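Chapter 16
Folding and Flat Storage of Knit Garments

16.1 Scope

Chapter 15 covered pressing. The present chapter covers the work that follows it: laying out, squaring, folding and stacking. It applies to jersey, fleece and rib knits. Woven shirts are treated separately in Chapter 17, as their collars and plackets call for a different order of folds.

16.2 Terms

The lay is the position of a garment on the table before the first fold. A lay is closed when the front and back panels lie flat against each other with the side seams at the edges. It is open in every other case. The fold line is the line along which cloth is turned; the face is the panel left showing in the stack.

16.3 The open lay

Most garments reach the table in an open lay. The operator first finds a fixed point — the neck seam on a T-shirt, the base of the hood on a sweatshirt — and works outward from it. Sleeves are drawn straight from the shoulder seam. Pulling from the cuff stretches the rib and shifts the seam toward the front panel.

Lecomte and Charpentier timed 236 garments at the Grarnthorpe laundry and found that squaring took longer than all later folds combined. Hooded garments were the slowest group. Their hoods trap cloth behind the neck, and the fold line cannot be set until that cloth is cleared.

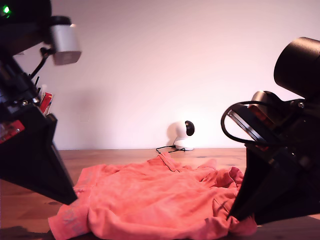

The table should be wide enough to hold both sleeves at full length. Section 16.4 gives the order of folds for each garment type.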